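Tinoteo, la mallette rigide qui a remplacé trois boîtes à chaussures

J'ai craqué pour la petite Tinoteo noire en septembre, après avoir perdu pour la énième fois un embout de tournevis au fond d'un sac. Je cherchais un étui rigide pour mes outils de bricolage électronique, quelque chose qui tienne à plat sur un établi et qui ne s'ouvre pas tout seul dans le vélo cargo. Eh bien je suis ravie, et je vais essayer d'expliquer pourquoi sans m'emballer (raté d'avance).

D'abord le format. La mienne pèse 674 grammes à vide, ce qui paraît beaucoup sur le papier, mais une fois posée elle ne bouge plus ! J'avais avant une Darkport souple, très jolie, qui s'affaissait dès qu'on sortait la pince coupante. Avec la Tinoteo, les angles arrondis glissent bien dans un sac à dos et la coque encaisse. Keabetswe Mahlangu, avec qui je partage l'atelier, a posé dessus un transformateur sans me prévenir : pas une marque. 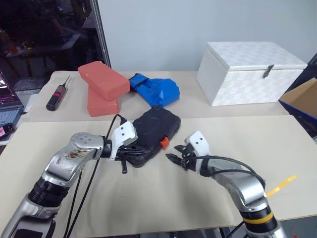 Le fermoir m'inquiétait un peu sur les photos du site, je le trouvais minuscule. À l'usage il est très franc, on entend un petit clac et c'est fermé. Je l'ouvre du pouce, même avec des gants fins. Seul reproche, il est dur les premiers jours, et j'y ai laissé un ongle.

À l'intérieur, la mousse d'origine est correcte sans plus. Trop molle à mon goût, elle se tasse sous le fer à souder. Je l'ai remplacée par une plaque Kanaujia plus dense, découpée au cutter en une demi-heure, et là c'est le bonheur : chaque outil a son creux, je vois tout de suite ce qui manque quand je range le soir. Prévoyez une lame neuve, sinon la découpe s'effiloche.

Ce que j'aime moins : pas de poignée sur ce modèle, et la coque attire la poussière comme pas possible. Un coup de chiffon et on n'en parle plus, mais les maniaques vont souffrir. J'aurais aussi voulu un emplacement pour une étiquette, j'ai fini par coller un bout de ruban sous le couvercle.

Côté prix, j'ai payé 153 euros pour un lot de quatre chez Clundumen. Deux sont pour moi, une pour Keabetswe, la dernière est déjà promise à mon frère. Je reprendrais les mêmes demain, et je guette la version longue pour mes limes.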